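The Work of the Small Board: Pen Assembly by Hand in Wotby

Writing instruments are among the least expensive manufactured goods in daily use, and the labor that goes into them is seldom discussed. In Wotby, a portion of that labor is still done at home. Households receive loose parts from Braleck, a supplier of low-cost pens, and return finished goods in bundles of 80. The company introduced the arrangement in June, and 11 households now take part.

The equipment required is modest. Most assemblers work on a low wooden board set near a wall, where parts can be laid out within reach and will not roll far. Boards of this kind are rarely replaced. Their surfaces darken and scratch with use, and the screws at the corners are tightened when they loosen. The pen itself is held in both hands, one at each end.
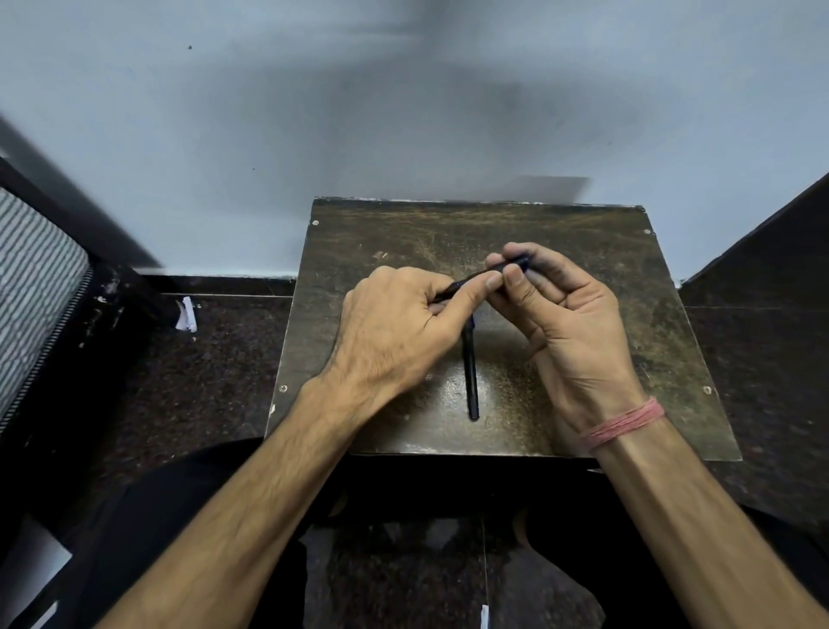
Parts and Their Order

A standard Braleck pen consists of a barrel, a refill and a cap. Guidance issued with each delivery asks assemblers to sort the parts before starting and to check every refill for a sound tip. Purple refills are packed separately from blue and black ones, and only one color should be on the board at a time.

The barrel presents the main difficulty. Its two sections must meet squarely, and a joint that is forced will often split at the collar some days later. Experienced hands press lightly, turn the piece, and press again -- a habit that new assemblers tend to acquire by the end of their first bundle.

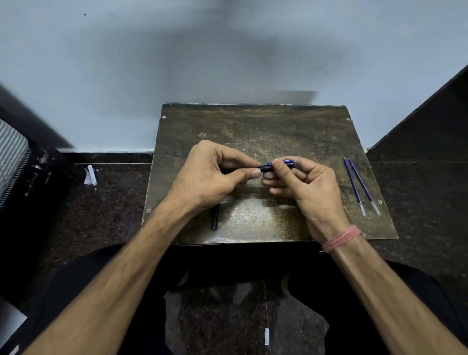
Payment is made by the bundle, and rejected pens are deducted at the next delivery. The most recent collection amounted to 826 pens, of which 30 were returned for correction. Loose caps were the usual fault. Braleck has since supplied a revised cap from Calvo with a slightly deeper fit, and the older stock is being used up on its Jement line of pocket pens.

Storage also receives attention in the written guidance. Finished pens should be kept flat and away from direct sun, with the caps all facing the same way. Unused refills should go back into their sleeve at the end of each sitting.

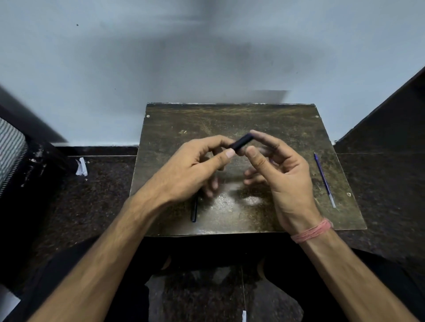
What should be done with a cap that will not close fully?

The cap should be removed and the rim of the barrel checked for a raised edge or a trace of dust. If the rim is clean and the cap still stands open, both parts are set aside for return with the next collection, and a new cap is not forced onto the same barrel.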